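The Wilov Paper

Every student who took the seminar on the Gidey intervention wrote the same essay, and Muthoni Mohamedi had marked most of them. The Republic went in because it feared the spread of the leagues. The Republic went in to prop up an ally. The Republic went in by accident. She had once believed each of these for a week or so.
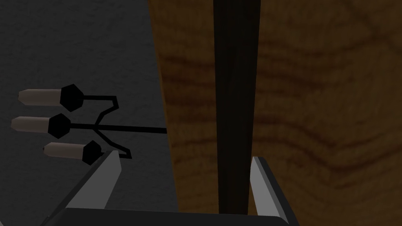 Arnulfo Paucar
Fiction contributor

The paper on top of the pile came from a student named Wilov, and it had a new answer. The Republic went in, Wilov wrote, over a telegram.

Mohamedi put down her pen and got the coffee she had been putting off.

The telegram was real enough. She had seen it herself in the archive at Closum, one October, when the heating was off and the clerk let her keep her gloves on. It said that 2,000 men had crossed the river at Indier and that the garrison would fall in 7 days. The garrison had not fallen. It was still there when the Republic's first ships arrived, playing cards by most accounts, and very surprised to be rescued.

"The President could not have known the report was false," Wilov wrote.

Could not. She underlined it twice. How did a student of twenty know what a President could not have known? The minister who read the telegram out to the assembly owned a third of the Indier railroad. That was in the footnotes of the same book Wilov had quoted, page 206, and she doubted Wilov had gone that far.

Then again, she had gone that far, and what had it given her? A minister with shares. Lots of ministers had shares and never sent a soldier anywhere. She had built a whole book on those shares when she was thirty-four, and a man at a conference had asked her, politely, whether she could show that the minister had ever looked at them. She had talked for a long time without answering him. 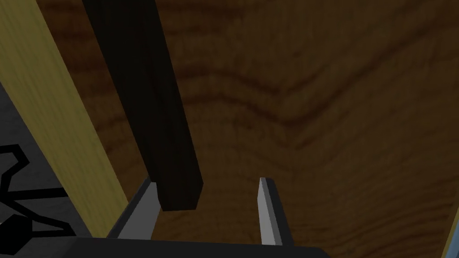
From "The Wilov Paper"

She turned to the last page. Wilov had ended on the dead, as they all did. The number was 1,153, and it had been 1,153 in every essay, in every textbook, and on the wall in the capital where the wreaths went. It came from a single army list drawn up before the last ships were home. She had said so in class. They had written it down and then used the number anyway.

In the margin she wrote, "Who sent the telegram?"

It was a fair question – she had asked it in her own book and left it open. Two clerks had been on duty in Indier that night and both later claimed the other one did it. One of them got a pension.

She gave the paper a B, looked at it, and made it a B plus. Then she took the next one from the pile. The Republic went in, it began, because it feared the spread of the leagues.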